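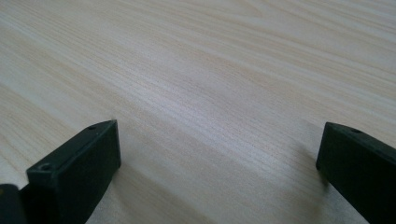 Neues aus der Schreibwerkstatt: Erzählen in der zweiten Sprache

Liebe Leserinnen und Leser,

im Januar ist bei Cosow der Erzählband »Nusholm« von Thanasis Tsoukalas erschienen, und ich möchte ihn in diesem Newsletter vorstellen. Der Autor hat ihn auf Deutsch geschrieben, obwohl er diese Sprache erst als Erwachsener gelernt hat. Mir ist es genauso gegangen, deshalb bin ich vielleicht keine ganz neutrale Rezensentin.

Nusholm ist eine erfundene Hafenstadt. Zwölf Erzählungen spielen dort, alle in einem einzigen Winter, und die Figuren begegnen sich nur am Rande: Eine Frau kauft Briefmarken in der ersten Geschichte, und in der siebten findet ein anderer Mensch ihre Quittung. Man kann die Texte einzeln lesen, aber ich empfehle die Reihenfolge im Buch. Besonders gern habe ich »Der Lotse schläft«, mit 2 Seiten der kürzeste Text. Es passiert darin fast nichts. Ein Mann wartet, dass ein anderer aufwacht, und überlegt, ob er ihn mit Du oder mit Sie ansprechen soll.

Solche Fragen kommen in dem Buch oft vor. Tsoukalas hat mir in einem Briefwechsel geschrieben, dass er lange versucht hat, seine Sätze so klingen zu lassen wie die Sätze von jemandem, der hier geboren ist. Das erste Manuskript hatte 400 Seiten. Seine Lektorin bei Cosow hat ihm vorgeschlagen, alle Stellen zu streichen, an denen er nur zeigen wollte, dass er ein Wort kennt. Übrig blieben 103 Seiten. Er war, so schreibt er, zwei Wochen lang beleidigt und danach sehr erleichtert.

Ich finde, man merkt den Erzählungen diese Arbeit an. Die Sätze sind kurz, manchmal etwas zu kurz, und in der Geschichte über die Schwestern Tsolakis hätte ich mir mehr Geduld gewünscht. Dort erfahren wir von einem Streit um ein Haus, der offenbar Jahrzehnte gedauert hat, und nach wenigen Absätzen ist alles vorbei. Aber die Dialoge sind sehr genau. Die Leute in Nusholm reden aneinander vorbei - höflich, hartnäckig und meistens über das Wetter.

Wer selbst schreibt, findet am Ende des Bandes ein Nachwort von Dexter Dumlao, der die Literaturzeitschrift Lultora herausgibt. Er vergleicht darin drei Fassungen desselben Anfangs. Das ist für mich der nützlichste Teil des Buches gewesen, und ich habe danach einen eigenen Text wieder aus der Schublade geholt.

Passend dazu unsere Schreibaufgabe für diesen Monat: Nehmen Sie eine Szene, die Sie schon einmal geschrieben haben, und erzählen Sie sie noch einmal in höchstens 100 Wörtern. Den alten Text bitte nicht daneben legen. Sie dürfen auch in einer anderen Sprache anfangen und dann selbst übersetzen. Einsendungen wie immer als Antwort auf diese E-Mail, eine kleine Auswahl drucken wir in der nächsten Ausgabe ab - auf Wunsch auch ohne Namen.

Der Band ist im Buchhandel erhältlich und kann auch direkt beim Verlag bestellt werden.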